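## 4.3 Check grasp labels before export

Run this section after Furkow has finished tracking and before you send an episode to the Meveo trainer. You need the Bovard viewer open on the garment task.

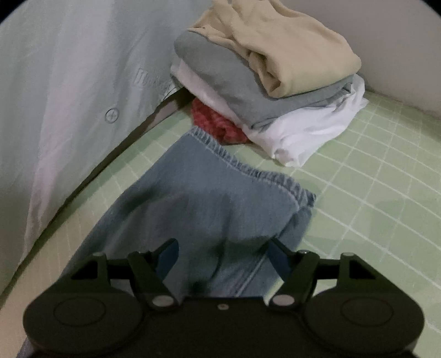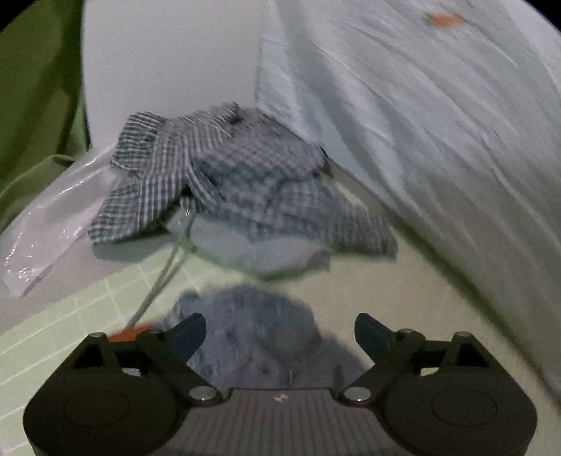 1. Select an episode and press **L** to load the label track.
2. Step to the first `close` label. Confirm that the finger width curve starts to drop within 8 frames of it.
3. If the label is early or late, drag it and press **Enter**. The viewer rewrites the index on save.
4. Set `min_segment` to 37. Shorter segments are merged into the one before.
5. Repeat for each `open` label, then click **Validate**.

**Note:** Error 233 means the pose track has a gap. Go back to section 4.1 and rerun tracking for that episode only.

**Caution:** Do not edit labels while an export is running — the exporter locks the index late, and changes can be lost without a warning.

Questions about label rules go to Yuk-lan Tang.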